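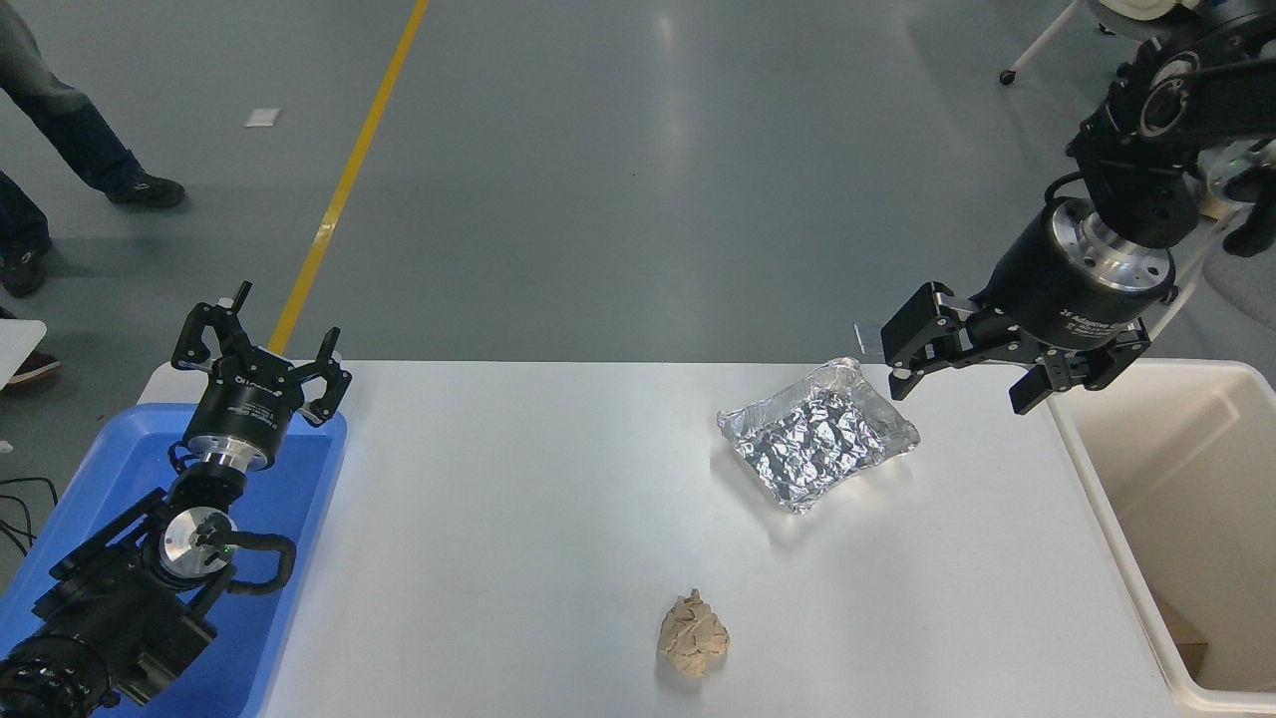
OK, hi everybody, can you hear me in the back? Great. So I'm going to talk about bread, and mostly about what I did wrong with it for a very long time. When I started baking at home I thought the recipe was the whole thing. I'd follow it to the letter, get a sad flat loaf, and go find another recipe. I must have had a drawer full of them! What I didn't have was any feel for time and temperature, and those are what I want to get into. Keep the foil on that white table in your head, the sheet with its edges folded up like a shallow tray, because foil comes back when we get to the oven and I have opinions about it.

(Pause. Ask who has a starter in the fridge right now. Ask who feels guilty about it. Usually the same hands.)

Starters first. Mine came from Pranab Mollah, who I met when we both worked the early shift at Mitham, the bakery down on the canal. He gave me a jam jar of it and two instructions: feed it when it's hungry, and quit worrying. I ignored the second one completely. I fed that thing morning and night, I moved it around the house looking for warm spots, I put it on top of the dryer (don't, it walks). It was fine the whole time. If you bake once a week, keep it in the fridge, take it out the evening before, feed it, and go to bed.

How do you know it's ready? People will tell you to float a spoonful in water. I used to do that and I mostly stopped, especially with rye, where the float test will lie to you all day. Look for bubbles on the side of the jar, a domed top, and a smell somewhere between yogurt and apples. If it smells like nail polish remover it's hungry, so feed it again and wait.

(Pass the two jars around. Lids ON this time.)

Now, kitchens. My apartment in Brollar is freezing in January. I mean I wear a hat to make coffee. A recipe that says "let rise 2 hours" was written by somebody with heating. My dough in winter can take all day, and in July it's ready before I've finished the dishes. So I watch the dough and let the clock do whatever it wants. I put a rubber band around the container at the level where I started, and when the dough has come up by half and it jiggles when I bump it, I shape it. That rubber band taught me more than my first year of baking did, and it came off a bunch of asparagus.

Shaping I'm going to skip over because it's miserable to explain with words. Come up at the break and we'll do it with the practice dough. Bring wet hands.

(Check the time here. If it's past 7:30, skip the flour story and go straight to ovens.)

Flour story. I once bought a huge sack from the mill at Plemaven because I liked the bag. Lovely bag. It was soft flour, made for biscuits and pie crust, and I spent a whole winter making loaves that spread out like pancakes and blaming my hands. Read the protein number before you fall for the packaging. I still have the bag, it holds my dish towels.

OK, ovens! Crank it. Let it heat longer than you think, well past the beep. I bake in a heavy pot with the lid on for the first half, lid off for the second. No heavy pot? This is where the foil comes in. Make a loose tent over the loaf on a regular baking sheet, pinch it down at the sides, and pull it off halfway through. You lose a little on the crust and you save yourself an expensive pot. Foil is also great late in the bake if the top is getting too dark and the middle needs more time. Just lay it over, don't wrap it.

And then you wait. I know. Mrs. Kumarasinghe next door used to knock when she smelled it, and we'd tear into it hot, and the inside was gummy every single time. Now I make her wait 90 minutes. She's not happy with me, but she gets better toast.

(Slice the two loaves. Butter is in the blue cooler. Questions while people eat.)

If somebody asks about gluten free: I don't know enough, say so, point them to the handout.

Contact the speaker | © All rights reserved | Back to top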